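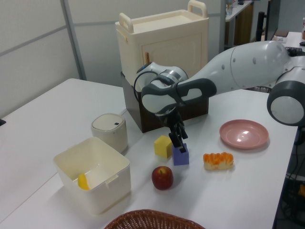
Teresa Lynch
Lecturer in Dialect Studies, Fostbridge

3. Words for small bread

3.1 What we asked

The postal survey went out in September to households in Nalby and Lavotden. 1,943 usable forms came back. Each form asked for the everyday word for a small, single-serving bread, then for any other word the person had heard at home, at school or in a shop. No pictures on the form – Rastogi found that a drawing pushes people toward the bakery word, and we wanted the kitchen word.

People could write as much as they liked. Some wrote a page. Spelling was kept as given, so "bunn" and "bun" were stored apart and only joined later, by hand. Plurals dropped.

3.2 Roll, bun and the rest

"Roll" is the common word in both towns. No surprise. "Bun" is harder. In Nalby it mostly means something sweet or glazed, and a plain one is a roll whatever its shape. In Lavotden older speakers use "bun" for anything that fits in one hand, sweet or not, and keep "roll" for the long kind. Younger speakers there are moving to the Nalby pattern, although a fair few gave both words and said it depended who was buying.

Shape matters more than we expected going in. Long against round came up in the free comments again and again, and so did the top. Twisted, seeded, floured, shiny. Color of crust was mentioned too but mostly as a complaint.

Figure 1 has a roll of the long type with a twisted top. Lavotden speakers over retirement age would be expected to call this a roll; the Nalby answer is less sure, as the gloss pulls toward "bun".

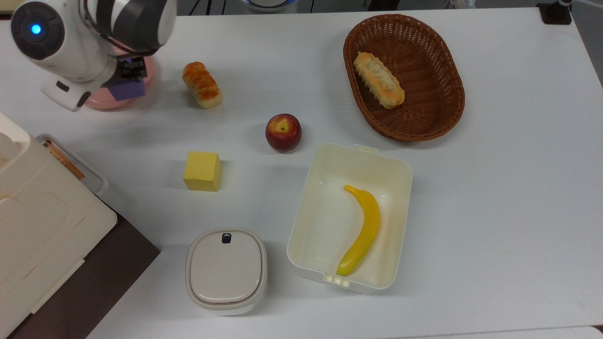
Figure 1. Small bread roll, long form, with glossy twists on the top and a paler underside.

3.3 Rare words

Seven words turned up on only two or three forms each. We list them in the appendix but draw nothing from them. Two are likely family words and one may be a misreading of handwriting. Devendra Tripathi, who coded the Lavotden forms, argues that "nubbin" should be kept in the main count beacuse all three writers grew up on the same street. I have left it out for now. A street is not a dialect area, but the point is fair and we may come back to it.

3.4 Limits

Self-report only. People write down the word they think they use, and in the follow-up calls some used the other one within a minute. Renters were under counted in Nalby. Bakery staff were not asked seperately and should be next time – they hear both words all day.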